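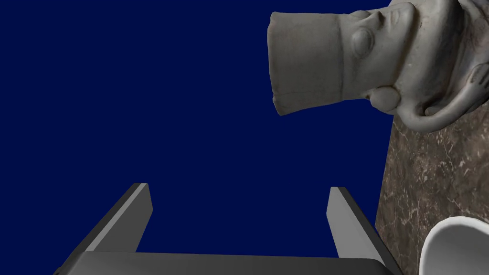 **Planner meeting, Treltum simulation group, May**

Minutes: Mawar Kwok

1. The Saragih planner was run on 300 start poses. In 383 log lines it reports "no path", mostly when the wrist is tilted far. Mawar will sort these by joint limit.

2. Camera view. Large parts of the wrist view are only background, and the pose estimator still gives an answer with high confidence. We agreed that it should return "unknown" in such case.
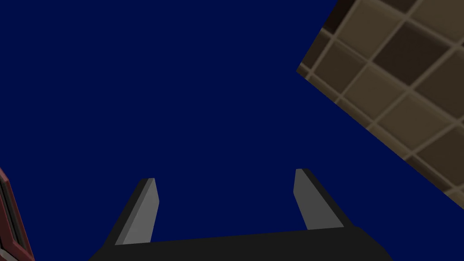
*Wrist view, gripper open, tiled surface at upper right.*

3. Planning time. The limit stays at 2,000 samples for each query - the Matadero branch may use more, but only for tests.

4. Sedico export. Moved to the next meeting, the format is not decided yet.

Actions: Mawar to write the "unknown" check and share the sorted log before the next meeting.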